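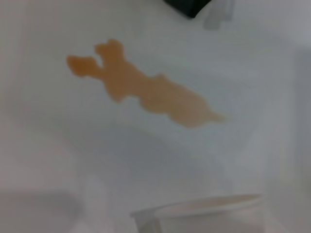 Spills Still Slow Down the Robots at Telladdale

Machines that wipe up after people are getting better at the job, but they are not ready to be left alone with it, according to a progress report put out Monday by Fagerlund, the Collinville firm that has been trying out two-armed robots on kitchen and shop-floor chores.

The report covers 2827 attempts at household and light cleaning work carried out at the company's Telladdale test rooms through the end of July. Wiping a spill from a flat table was one of 34 chores on the list. Others included stacking trays, sorting flatware, folding dish towels and putting lids on food containers.

Fagerlund counted a spill as cleaned only if a person checking the table afterward found no mark and no sticky patch. By that measure, the robots finished the job in 63 percent of tries. Stacking trays had the best score of any chore. Folding towels had the worst, and the company has stopped giving a figure for it until the test is rewritten.

"People see a robot move a cloth across a table and they think it's done," said Birger Backlund, who runs the chore tests. "Then you put your hand down and it sticks. A diner would send that table back."

The trouble with liquids is that they change shape. A cup can be picked up more or less the same way each time, but a puddle of sauce or juice has thick parts and thin parts, and the thin parts are hard to pick out on a light surface. In many of the failed runs, the robot wiped the darkest part of the spill and quit with a pale film left on the table. In others it pushed the liquid outward and ended up with a bigger mess than it started with.

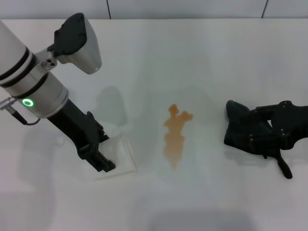
Pressure is the other problem. A person leans harder on a cloth when something has started to dry, and does it without thinking. The robots at Telladdale can press harder too, but they have to be told when, and the signal they get back through a folded cloth is weak. Backlund said his group has tried thicker cloths, sponges and a flat pad, and that none of them was clearly ahead.

Speed also counts against the machines. A worker with a rag clears a small spill in a few seconds. The robots needed 3 minutes on average, including time spent looking at the table again between passes. Backlund said much of that time could be cut, though he would not give a date.

Not everyone who has seen the work thinks speed matters most. A cafeteria operator in Gondascombe, which sent two shift managers to watch the tests this summer, said it would accept a slow machine for overnight cleaning if it could be trusted around glassware. The operator has not placed an order. One of the managers said her main worry was a robot that moved on to the next table without reporting that it had missed a spot on the last one.

Fagerlund said it is working on that. Under the current setup, the robot takes a last look at the table and marks the job as finished or not finished. The report says those marks agreed with the human checker most of the time on dark tabletops and less often on white ones. A new round of tests will use the same spills on both kinds of surface, under bright and dim lighting.

The report has little to say about homes. Shop floors and cafeterias tend to have the same tables in the same places every day, while a kitchen counter may have mail, a toaster and a child's homework on it. Backlund said a home version is not being built now and that he tells visitors not to wait for one.

He expects food service to come first, with wiping added after stacking and sorting are working well enough to sell. Some of the stacking work could move to a paying customer within the next year, the company said, with a person on site at all times.

The test rooms in Telladdale are closed to the public. Trade visitors can ask for a morning slot through the Collinville office. The next report will cover the new tabletop tests and a revised towel-folding chore.

Contact the newsroom | Corrections | Copyright Collinville Business News. All rights reserved. | Back to top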